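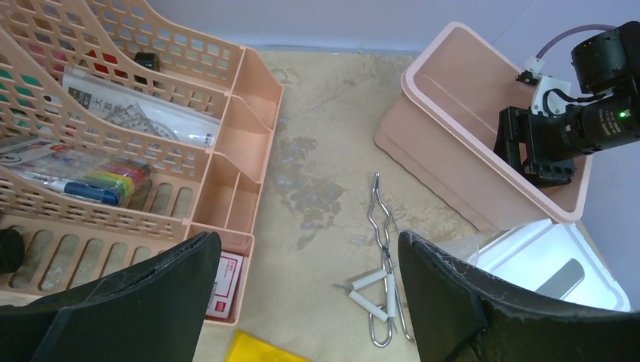
Animal intake and holding areas at the Fleltmont shelter are inspected monthly against the checklist below. The April round covered the intake desk, the cat holding room, the dog runs, isolation and the transfer van. Comments are entered under each item at the time of inspection and are not edited afterward. Desk supplies come under item 1: markers and highlighters stay in an upright organizer with slots, like the pink plastic one with the blister pack of markers in it, so that cage cards can be color coded without a search through drawers. An item is marked Pass, Fail or Monitor. Monitor means the item is usable but must be looked at again before the next monthly round.

SECTION A. INTAKE DESK

1. Cage card supplies stocked and within reach of the desk.
Pass. Color key posted at eye level. The old key, which used orange for both "stray hold" and "medical hold," has been taken down. A second copy of the old key was found inside the clipboard cabinet and discarded.

2. Microchip scanner charged and tested against the sample chip.
Pass. Read on first sweep. The sample chip is kept on the scanner lanyard and should stay there.

3. Found-animal forms complete (location, time, finder contact, visible injuries).
Fail. Of the 17 forms pulled, 6 had no cross street. "Near the park" is not a location. Forms for animals struck by vehicles must give the nearest intersection and the direction of travel if the finder knows it. Desk staff to ask again by phone where a number was left.

4. Bite-hold log current and initialed.
Pass.

SECTION B. CAT HOLDING ROOM (SENDEN WING)

5. Cage latches close fully and hold under a firm pull.
Monitor. Upper row, cage 7: latch closes but has play in it. Acceptable for carriers placed inside the cage. Not acceptable for a loose cat. Tag applied to door.

6. Hiding box or covered area in every occupied cage.
Pass. One box was soaked through and was changed during the inspection.

7. Litter scoops separated by row.
Fail. Two scoops on one hook. Scoops to be marked by row with tape on the handle. Same comment as last month.

8. Room temperature and air exchange within posted range.
Pass. The return air grille has hair on it. Vacuum weekly.

SECTION C. DOG RUNS

9. Guillotine doors move freely and lock in both positions.
Pass. Cable on the end run shows fraying at the lower clamp, under the limit for replacement. Cable is on order through Retero.

10. Floor drains clear, covers seated.
Monitor. Center drain is slow. Water stood for several minutes after hose-down. Clean the trap before calling a plumber.

11. Slip leads on hooks at both ends of the aisle.
Fail. South end had none. All of them were in the laundry.

SECTION D. ISOLATION

12. Footbath filled, dated and at working dilution.
Pass. Test strip in range. Date written on the tub in grease pencil had smeared. Use a tag.

13. Gowns and gloves stocked outside the door, waste can inside.
Pass.

14. No shared bowls, bedding or toys leaving the room unwashed.
Pass on observation. The log has a gap of one evening shift. Shift lead to confirm verbally and add a late entry marked as late.

SECTION E. TRANSFER VAN

15. Carrier tie-downs present and free of cuts.
Monitor. One strap has a cut edge less than a quarter of the way across. Not to be used for large crates.

16. First aid kit sealed and in date.
Fail. Seal broken, gauze and vet wrap missing. Kit was last used on the Farina run, per the van log. Restock and reseal before the van leaves the lot.

17. Rear compartment thermometer readable from driver's seat.
Pass. Remote display battery replaced at 9:40 a.m.

CORRECTIVE ACTIONS

Items 3, 7, 11 and 16 are open. Item 16 must be closed the same day. The others must be closed within one week, with the closing initials entered beside the item number on the paper copy at the desk.

Items 5, 10 and 15 will be looked at again mid-month. If the latch in item 5 has loosened further, the cage goes out of service until the part is fitted.

Item 7 has now failed in consecutive months and goes to the operations meeting.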